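Workshop tips: recording demonstrations for a small arm in simulation
Updated May 6, 2025

These notes cover tabletop tasks recorded by teleoperation, with simple blocks and a two-finger gripper. They assume the simulator is already installed and the arm model loads without errors.
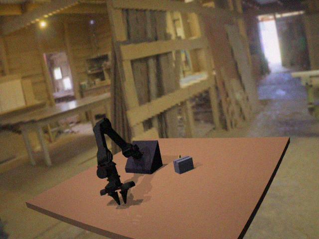 Write the task sentence before recording anything. "Move the block" is too loose. State which object, where it ends up, and what counts as finished. Keep the wording fixed for the whole batch and put variants in a separate column.

Start pose. Return the arm to the same rest pose between takes, then add a small random offset to each joint. A policy trained from one exact start tends to fail when the arm begins a few degrees off.

Object placement. Draw positions from a script. People placing objects by hand favor the middle of the table, and the corners end up with almost no data. Yasmine Ezzat's first batch in April had 84 takes, and 68 of them started with the block in the same quarter of the table. We kept the batch but sampled it at a lower weight.

Obstacles. Ramps and wedges should stay in the collision model even when the task does not use them. Check contact between the wrist and any tall object – operators watch the fingertips and miss the links above.

Speed. Slow down for the last part of the approach, but do not stop. Long pauses teach the model to pause. Trim idle steps at the start and end of a take, and leave the middle alone.

Backgrounds. Change the room and the table color between batches. Keep lighting direction in the metadata so that shadow-related failures can be sorted later.

Failed takes. Save them in their own folder with a one-word cause: slip, collision, timeout, operator. A take where the operator misses and then recovers is worth keeping in the main set if the recovery is clean.

Names. We use task, batch, take number, operator initials, in that order. Chi-keung Tang's converter for the Lurari format rejects spaces, so use underscores.

Replay check. Replay every tenth take from the stored actions alone. If the final object position differs by more than 3 mm, look at the physics step size first, then at dropped control messages.

Session length. Around 22 minutes per operator, then swap. Grip timing gets sloppy after that, and it shows in the replay check.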